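Buldale automation project: where we've got to, June 17, 2020

Hello again! Quick one from me on the equipment money. We've spent £3,716 of the first instalment so far, nearly all of it on simulation licences and a better graphics card (the old one was wheezing). I'm still glad we did the sim work before buying an arm.

Two quotes are in. Cosar will do the arm and gripper together but want a deposit up front, and Drutetti are cheaper, only their fingers are extra, up to £200 a set, and I think we'll get through a few. I'm leaning towards Cosar. Rai haven't replied, so I've stopped chasing them.

The grasping trials in sim carry on meanwhile, with 31 left on my list. Slim things are the fiddly ones, so I'd like to keep a bit back for spare fingers if you're happy with that? I'd need a yes before we order, and delivery would then be November. 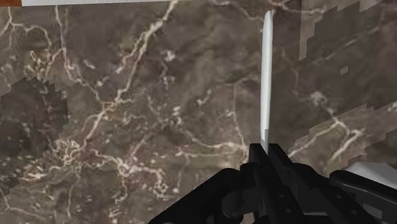
Simulated grasp: black gripper holding a slender white object over the marble surface.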